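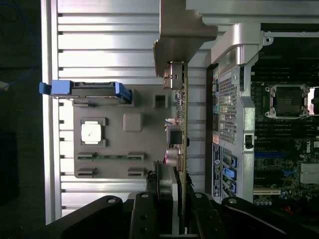 Wrist view over the Dell workstation, fingers either side of the expansion card.

Hadow wrist-cam comparison, teardown set
README, last touched 27th November

Hi! If you downloaded this folder you probably want to know what's in it and whether you can trust it, so I'll try to cover both. I started the project in August because I was tired of choosing grippers by how they did on foam blocks. Foam blocks are nice to everybody. Old desktop computers are not (folded steel, little clips, cables that go wherever they please), so that's what I went with.

What's being compared

There are 2 sets of fingers, which I call Rinola and Heo. Rinola is the narrow pair, Heo is the wider pair with the softer pads. They go on the same gripper body and I drive both with the same controller, Zavent, with the same speed and force limits. If you change the limits between fingers you're comparing your own tuning, and I did that for a whole week before I caught it. Those runs are gone, please don't ask for them.

Each set of fingers gets 5 tasks:

card_approach: bring the fingers down on both sides of an expansion card and stop
card_pull: grip the card and lift it straight up
cable_nudge: move a loose cable out of the way and leave it there
latch_press: push a latch and back off
slot_point: hover over a named slot without touching anything

Each task is repeated 8 times per set of fingers. I reset by hand in between, and I'm only human, so start positions wander a little. The offsets are in starts.csv if you want to correct for them.

What I think so far

I like Rinola a lot more than I expected to! The narrow tips get down beside a card with room to spare, and the wrist camera can still see past them. Heo is kinder to cables and much more forgiving when my aim is bad, but in tight spots it bumps into things, and then the controller stops and sulks until I clear the fault. If your job is mostly picking up loose parts, go with Heo and don't think twice.

The camera is its own story. It sits close in, so you get great detail on the boards and you also get a lot of gripper in every picture. I tried tilting it up and lost the fingertips, which made card_approach miserable, so back down it went. Mask out the bottom part if you're training on these and don't want the model learning the shape of my gripper. 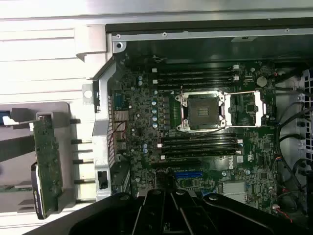
Empty processor socket between two banks of memory slots; fingertips over the lower edge of the board.

That socket is the reason for the no-go zone in zones.txt. Bent pins are no fun, so keep the zone on if you replay my paths on your own machine. slot_point is a good first test for a new setup, and the blue slots make handy targets since the color is easy to pick out against the dark green.

Known problems

Shiny metal blows out under my lamp, drive cages especially.
Depth is junk on perforated grilles. I left it in, but I wouldn't use it.
Times in the cable_nudge logs run 2 seconds behind the video. Shift them yourself or run fix_times.py.
Force numbers are raw controller units. I haven't calibrated them and they're only good for comparing runs inside this set.

Using it

Take whatever you like for research or tinkering, and mention Hadow if you publish. If you try a third set of fingers with the same tasks, please send me the logs, I'd love to add them. Same folder layout if you can manage it, one folder per task, with starts.csv filled in.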